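The Fodport maple board

Price: £42, postage included within the UK
In stock, usually posted within 5 working days

I started making the Fodport because I was fed up with boards that slid about, stained after one beetroot and went in the bin by Christmas. It's a plain maple board for the kitchen, for bread and cheese and chopping the odd onion, and it's the one thing I sell that I use every single day myself. Mine lives next to the kettle and gets a hammering!

I buy the maple from Harpreet Boychuk, who runs a small yard called Stusis and is very patient with me while I pick through the stack looking for the pale stuff. Some planks come out dead plain and some have a lovely swirl to them, and I can't promise you one or the other. If you have a strong preference, pop a note in the order box and I'll do my best from what's on the shelf.

How it's made

Each board is made of planks glued edge to edge, then clamped overnight and planed flat the next morning. I used to make them from one wide piece, which looked grand until the heating came on and they cupped like a saucer. Joined planks behave themselves much better. You'll see the seams if you look for them, but you shouldn't feel them with your fingertips — if you do, send it back and I'll sort it.

After that it's sanding, wetting, more sanding (my least favourite afternoon of the week) and then 2 coats of food-safe oil with a day in between. I don't varnish them. Varnish chips under a knife and I don't want it in my sandwiches.

Choosing your size

The standard Fodport weighs around 506 grams, light enough to lift one-handed when you're scraping carrots into a pan. If you want something bigger for carving a joint, have a look at the Ibrahim, which is the same maple but thicker and with a groove for the juices. The Amine is the little one, good for lemons and not much else, though people seem to love it as a present.

Looking after it

Wash it by hand with warm soapy water, rinse it and stand it on its edge to dry. Please, please keep it out of the dishwasher. I've had two come back to me split right down a seam and both owners owned up straight away, bless them.

When the wood starts to look dry and a bit grey, give it a wipe of oil, leave it for an hour and buff off what's left. For onion smells, rub it with half a lemon and some coarse salt. Knife marks are part of the deal, but if they bother you a light going-over with fine sandpaper will freshen it up, and then you oil it again.

What people say

"Had ours since May and it still sits dead flat. I've bought another for my mum, who won't stop pinching mine." — Musa Osagie
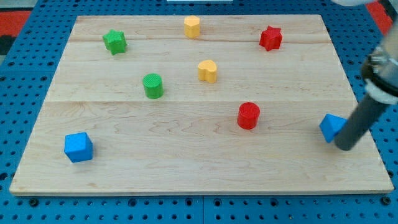

Postage and returns

Boards go out in a cardboard sleeve with no plastic. You've got a month to change your mind so long as it hasn't been cut on, and I'll refund you the same day it gets back to me. For engraving, email me before you order so I can tell you how long the wait is.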